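Why Do Some Bins Have Sloping Sides?

Look at a cardboard box. Its sides go straight up and down. Now think about a sink, a bathtub or a wheelbarrow. Their sides lean outward, so the top is wider than the bottom. Big metal bins are often made this way too.

There is a good reason for it. If you drop a ball into a box with straight sides, it can roll into a corner and get stuck there. It is hard to get your fingers between the ball and the wall. In a bin with sloping sides, there is more room for a hand to reach in. A ball that lands on the slope rolls down to the floor of the bin, where it is easier to find.

The shape of the thing matters as well. A round ball rolls. A block with flat faces slides a little and stops. A soft toy hardly moves at all, because its fuzz rubs against the metal. This rubbing is called friction.
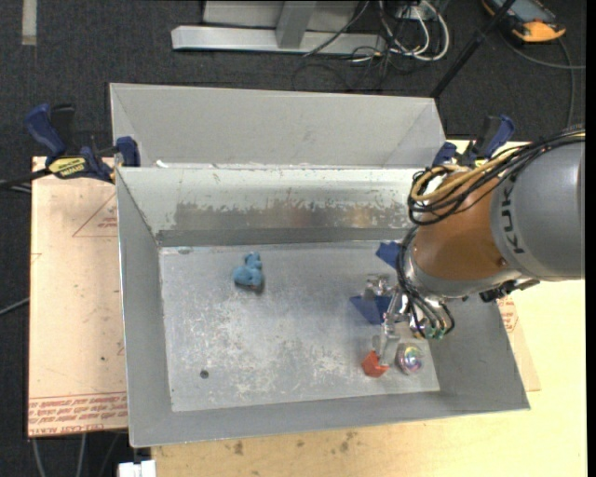

A sloping metal bin with a shiny ball, a fuzzy light-blue toy and other small things on its floor.

Metal bins last a long time, but they do not stay looking new. Every time something hard is dropped in or dragged out, it can leave a mark. Paint gets chipped. Small scratches join up into dull patches. These marks are called wear, and they show you which parts of a bin get bumped the most.

Try it yourself

You will need a large mixing bowl, a straight-sided box, a marble, a building block and a small soft toy.

1. Hold the marble just above the side of the bowl and let go. Watch where it stops.
2. Do the same with the block, then the soft toy.
3. Now try all three in the box.
4. Pick each one up using only your thumb and one finger. Which was the hardest to get hold of?

Pui-shan Hsieh's class tried this with a bowl 48 centimeters wide. The marble rolled up the other side and came back before it stopped. The soft toy stayed close to where it landed - even when they tipped the bowl a little.

Word list
Slope: a surface that leans.
Friction: the rubbing that slows things down.
Wear: marks and damage that come from use.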